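# 船上的新电缆

冬天的船坞里，我那条老船架在托墩上，肚子朝天似的敞着，所有舱板都掀开了。终于轮到换电缆了！我盼这一天盼了整整一个秋天，夜里躺着都在心里走线：从电瓶到总开关，从总开关到配电板，再沿着左舷一路爬到船头的航行灯。

船叫“格罗萨赛德”，Grosadside，名字是前任船主漆上去的，我舍不得改。她在尼纳姆顿（Ninamton）的码头泊了很多年，接线也就乱了很多年。红的接黄的，黄的又拐进一截灰的，有一处接头竟然是用渔线捆住的。我剪开绝缘皮，里面的铜丝黑得像茶叶渣，一捏就碎。

“这船还能亮灯，真是靠脾气好。”隔壁船上的老人探头进来说。

“她脾气确实好！”我答。

新缆是从佩尔特伍德（Peltwood）那家铺子订的，200米，镀锡铜芯，卷在大木盘上。拆封那一刻，我差点叫出声来：铜丝细密，银亮亮的，弯起来又软又顺，像刚梳好的马尾。我拿指甲去刮外皮，刮不动。再刮，还是刮不动，高兴得在舱里直搓手。

剪缆、剥皮、套管、压接，热风一吹，套管紧紧缩住，管口挤出一小圈亮晶晶的胶。这一圈胶，我能看上半天。头一天只做好了5个接头，手指疼得握不住筷子，可第二天天没亮我又蹲在舱底了，嘴里咬着手电，耳朵贴着舱壁，听自己穿进去的线在里面沙沙地走。

最难的是桅杆底下那个弯。线头进去就不见了，推也推不动，拉也拉不回。我趴在那儿哄它，骂它，又哄它。老人递来一段旧帆索，让我先把索子引过去，再拿索子牵线。线头从另一边冒出来的时候，我们两个像钓到大鱼一样喊了起来。 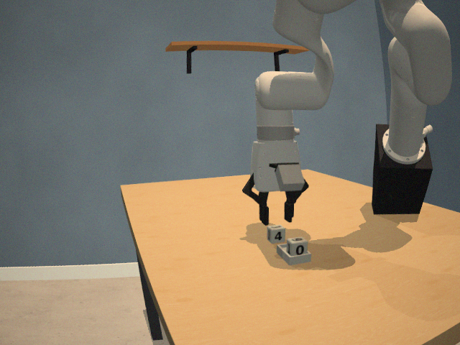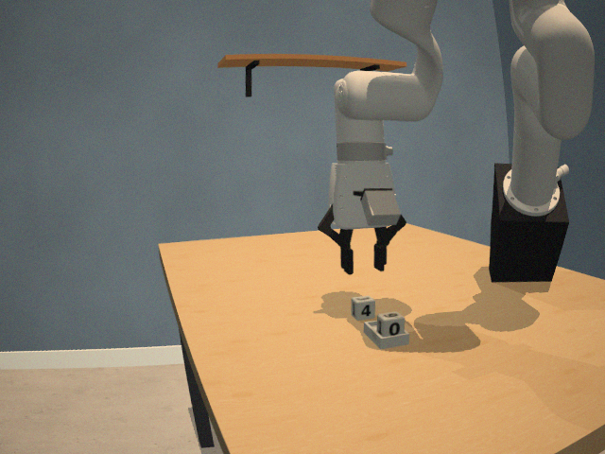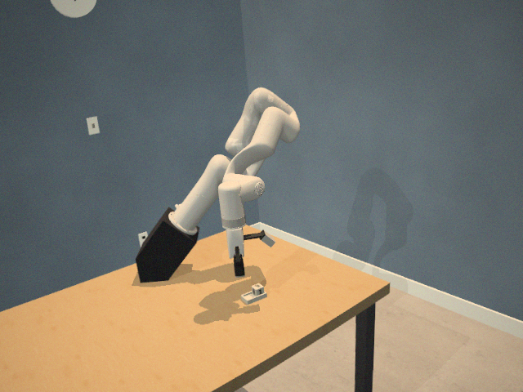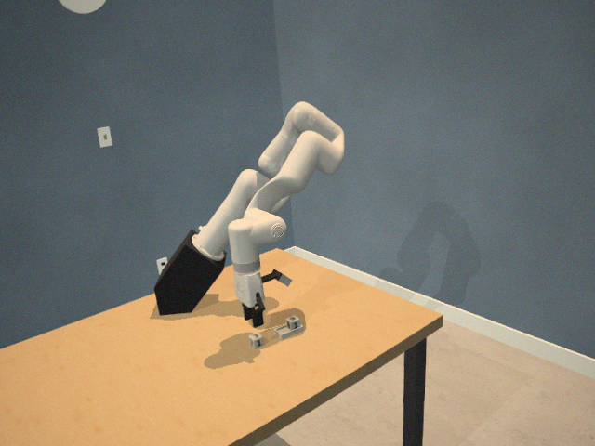

标签我也一条一条写了，舱底泵、罗盘灯、仪表、船头灯，写到第71张，笔没水了，我跑回家又拿了一支。配电板上6个开关排成一列，背后的线用扎带收得整整齐齐，我忍不住把老人叫来看了两遍，第三遍他说要收茶钱。

通电定在傍晚。我把总开关拧过去，屏着气，先按罗盘灯。一点红光浮起来，稳稳的，连抖都不抖！接着是舱灯，再接着是舱底泵，嗡的一声，干脆得很。最后我按下航行灯，扔下手里的钳子就往外爬，膝盖撞在舷梯上也顾不得。

船头一边红，一边绿，照着船坞里发白的水泥地。老人站在下面，脸一半红一半绿，仰头问我：“什么时候下水？”

“潮水一够就下，”我说，“先开到罗特（Rothe）去，夜里走！”

“夜里走干什么？”

“亮着灯走啊！”

他笑得直咳嗽，说那他也去。我又钻回舱里，把灯关了，再开，关了，再开。老人在外面喊，绿的那盏比他船上的亮，问我剩下的缆还够不够分他几米。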